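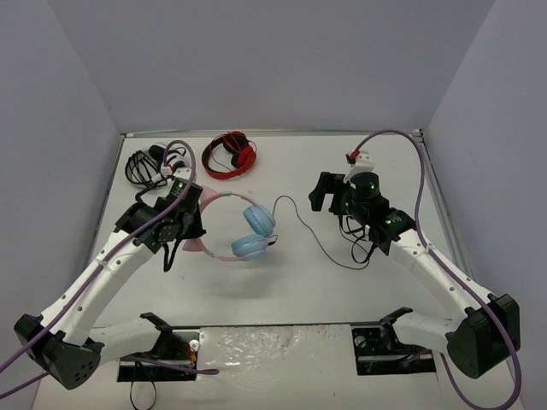 *Three pairs of headphones on a white table, the pink and light blue pair left of the center.*

# How to clean and store over-ear headphones

I repair and clean headphones at home since many years, first for my family and later for the music school in Gollau, where the children use them in the listening room. Most pairs that come to me as "broken" have only dirt in the wrong place. The work below takes one evening the first time, and maybe 20 minutes when you know your model.

## What you need

- two soft cloths without lint
- a small bowl of warm water with one drop of dish soap
- a dry toothbrush, soft
- cotton swabs
- a wooden toothpick

Please do not use window cleaner or nail polish remover. I ruined a good Horeck pair with the second one, the plastic became white and sticky in less than a minute.

## Step 1: Take off the ear pads

Unplug the cable or switch off the power. Look at the edge of the pad. Many pads are held by a lip of fabric which sits in a groove, and you can pull it out slowly with your fingers, starting at the bottom. Other pads turn a little to the left and come free. If nothing moves, stop and look in the manual, some pads are glued.

## Step 2: Clean the pads

Wipe artificial leather with the damp cloth, then with the dry one. Fabric pads with foam can be washed by hand if the manual allows it. Press them in a towel, do not twist them. Let them dry overnight away from the heater.

## Step 3: Clean the speaker side

Hold the cup with the opening to the floor and brush the grille lightly, so the dust falls out and not in. Never put water here. For the small corners use a dry swab.

## Step 4: The headband

Sweat collects where the band slides in and out. Pull both sides to full length, wipe them, and use the toothpick for the line between the two parts. Do the same around any decoration. 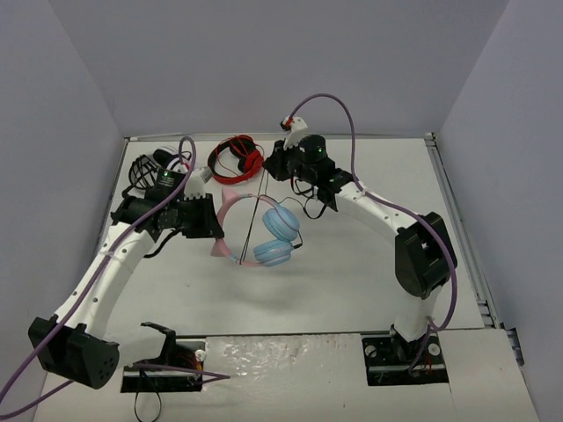 *A pink band with cat ears, and light blue ear cups.*

## Step 5: Put together and test

Push the pads back and go around the whole edge with your thumb. Play one song you know well, at low volume, and listen to left and right separately.

## Storing

Hang them on a wide hook or lay them flat in a drawer. A thin nail will make a dent in the padding after some weeks. Roll the cable in a loose circle, not around the cups.

Wing-sze Huang wrote me that she cleans the school pairs every May and again before winter. For one person at home, once in two months is enough for the pads.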